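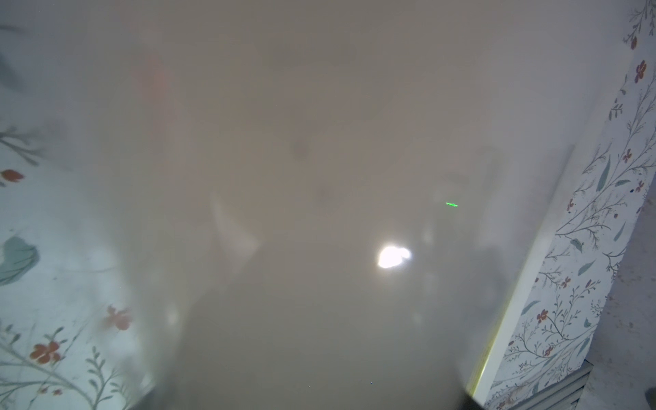
Wrist view, floral fabric both sides, haze and glare in the middle.

Collecting examples: quick FAQ

How many episodes do we need?
3000 for the Odholm set. Nearly 600 in so far.

Glare in the wrist view, toss it?
No. Keep and tag "glare". Same for haze.

Arm missed the fabric. Delete?
Keep, mark as fail. Dont trim the end.

How long is one episode?
19 seconds max. Longer gets split on upload, labels go wierd.

Can I swap fabrics mid session?
Yes, new session number first.

Who do I ask?
Izzati Wijaya for labels. Radek Vrabec, anything with the arm.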